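Saturday, February

In at eight. Saskia Wihongi had left the heating on, so the arms were not as stiff as they were last week, and I could skip the long warm-up. Coffee, then straight into the finger comparison, which I have been putting off.

The question is still whether we stay with the Flukov fingers or move to the Kaufmann ones. Flukov are the pointed ones we have been using since the fall. Kaufmann are blunt, with a rubber pad, and cost more. Hamish Tipoki wants an answer before the order goes out to Sutthorpe, and he wants it on one page. I have 18 pages of notes and no page.

Started with closing position. I have suspected for a while that the controller thinks the fingers are shut a little before they are, and that this is behind at least some of the drops with thin objects. Sent the close command, waited, read the number, then looked at the wrist camera.
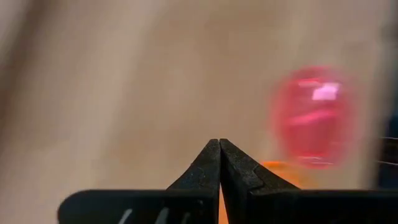 Wrist camera, fingers closed. Focus still set for the tips.

The tips come together well enough at the top. There is orange showing through lower down, where the gap is, and I am not going to worry about that because we never grip with that part. What does bother me is the focus. Everything past the fingertips is soft. The red thing is a blur, and if I can't find its rim by eye I don't see how the detector is supposed to. I wrote down the focus setting (417 on the Fikmont scale) and will try moving it out in small steps next time. Some sharpness at the tips will have to go. I can live with that.

Ran the close command over and over until lunch, logging the encoder each time. The reading wanders a bit on the first few closes and then settles. I didn't see the early stop I was expecting. So either the problem is somewhere else or it only shows up under load, and testing that means mounting the load cell, and the load cell is at Noeline Treloar's bench with its connector off. Left her a note.

Ate at the desk. Answered two emails from Fikmont about the firmware. They want the log files in a format we don't have.

Afternoon was the head camera and both arms. I wanted to see whether one overhead view is good enough to plan from, or whether we need to keep switching to the wrists. Brought both grippers in toward the middle of the table and held them there. Plant, pink dish and red dish were in a row along the far edge. I like having the two dishes next to each other. The pink one is easy and the red one lets light through, and a camera that copes with both will cope with most of what we put in front of it.

From up there the layout is very clear. Both dishes have a clean edge, and I could make out the pink stick lying across the inside of the red one, which I had no hope of doing from the wrist. The weak point is height. Looking down, it is hard to judge how far a fingertip is from the wood, and I misjudged it twice on the left arm before I gave up and went to the joint readings. So my view tonight is head camera for finding things, wrist camera for the last bit, and the focus has to be fixed before the second half of that means anything.

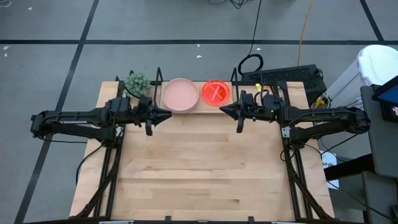

Ridwan Lumbantobing's answer, when I sent him all this, was that I was blaming the fingers for a camera problem, and that I should swap the lens before anyone spends 3,000 on Kaufmann parts. He also thinks the blunt pads will be worse on a dish rim, whatever the brochure claims, and that a fair test needs the same object, the same speed and the same person at the controls for both sets.

He is probably right about the lens. I am less sure about the pads. Ebony Tautahi used something like them at her last job and got on fine with flat dishes — though her arms were slower than ours and she had a depth camera.

Log for today stands at 163 closes, all Flukov, right arm only. The left arm needs the same treatment. Kaufmann fingers are still in their box on the shelf, and the screws that came with them are too long, so I have to find shorter ones first.

Told Hamish he will get his page later than he wanted. Shut down at ten past six.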